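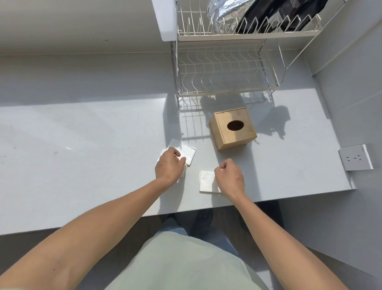

Wanted: people to record kitchen chores for a home robot build

Nenotwood Shared Workshop, Bench Room
Project name: Premik
Openings: 13
Paid, part time, starts in May

Premik is a two-armed kitchen robot being built by members of the Nenotwood workshop. The arms are mounted on a rolling stand at counter height. The parts are cut, printed and wired in the workshop, and the software runs on a desktop computer under the bench. The arms move well enough. What they need now is a large set of recordings of people doing small jobs with their hands, seen from the head, so that the robot can be trained on how a napkin gets folded or a box gets refilled.

We are looking for people who will wear a light head camera in their own kitchen and do short, ordinary tasks at the counter. You do not need any background in robots.

What you would be doing

Each session is two hours long. You get a list of tasks and work through it at your own speed. The current list includes:

Folding paper napkins and stacking them
Pressing napkins flat with one hand and with both
Putting folded tissues into a box and closing the lid
Loading and emptying a dish rack
Moving packages from the rack to the counter and back
Wiping down the counter

Most tasks take under a minute and get repeated many times. We need 200 good clips from each person. A good clip starts with both hands in view and ends with both hands in view. If you drop something, pick it up and keep going — those clips are useful too.

You are free to do the tasks the way you normally would. Left-handed people are very welcome, as we have only 2 so far. Please don't try to move like a robot. Early recordings had people slowing down for the camera, and the arms learned to be slow.

What you need

A kitchen counter or a table you can stand or sit at, with room to spread your forearms
Daylight or a good ceiling light. Strong sun and shadows on the counter are fine, and we want a mix
A dish rack of any kind
Short sleeves or sleeves you can push up
A free wall outlet near the counter for charging between sessions
To be 18 or over

We supply the camera and headband, the memory cards, napkins, and a tissue box if you don't have one. The headband is adjustable and fits over most glasses. It gets tiring after an hour or so, so take breaks.

Privacy

The camera points down at your hands. Before you begin, clear away mail, pill bottles, family photos and anything else with a name on it. Other people in the home should stay out of the kitchen while you record, or at least stay away from the counter. There is no sound on the recordings. You can ask for any clip to be deleted, up to the point where the set is used for training, and we will tell you that date ahead of time.

The clips are stored on a drive at the workshop. They are used for Premik and for Matar, the smaller one-armed version that two of our members are building at home. They are not sold or posted online. If we ever want to use a still from your recordings in a talk or on this page, we will ask you first.

Pay

Pay is $136 for the full set of clips, in two parts: half when you hand in the first 100 and the rest when the set is complete. If you stop early you are paid for the clips you have finished. Workshop members can take it as credit toward bench fees instead.

Training

Everyone comes to one evening at the workshop before starting, from 6:30 to 8 p.m. You will try on the headband, record a few practice clips and look at them on the screen. You will also see the arms running. At the moment they can pick up a folded napkin and set it on a stack, though they still lose track of the edge when the napkin is the same color as the counter.

The bench room is on the ground floor and has step-free access from the parking lot. Street shoes only, no sandals, as there is usually wire on the floor.

Also wanted

We have one unpaid spot for somebody who can help sort clips in a program called Fodik, written by a member for this job. It is plain work: watch a clip, pick the task name from a menu, mark where it starts and stops. This can be done on the workshop computer on any open evening.

How to apply

Write to Fadwa Bennani at the workshop front desk, or leave a note in the Premik tray by the door. Include your name, the best way to reach you, which hand you write with, and a few lines about your kitchen counter — its color, how long it is, and which way the window faces. Nobody is turned down for a small kitchen. Fadwa answers everyone within a week.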